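Our Study Desks, and Where Things End Up on Them
Project report by Evander Kinnear, Cowie Hall study group

I started this project in November after losing a library book on my own desk for the second time (it was under other books, naturally). We wanted to find out how people at Cowie set up the place where they work, so we sent a short survey around the hall and got 19 replies, which was more than I had dared hope for!

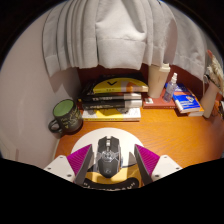
The big question for most people was the mouse. Nearly everybody wanted it within easy reach, and a good many had strong feelings about mouse pads, mostly that a favorite one should never be thrown out. Mugs came up nearly as often, and so did the worry of knocking one over onto the reading.

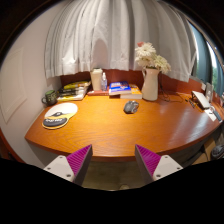

Books were harder to settle. My roommate in room 511 likes them stacked flat along the back of a desk, and I've come around to that, though getting at the bottom one is still a chore. Next term I'd like to ask the same people again and see who has moved anything.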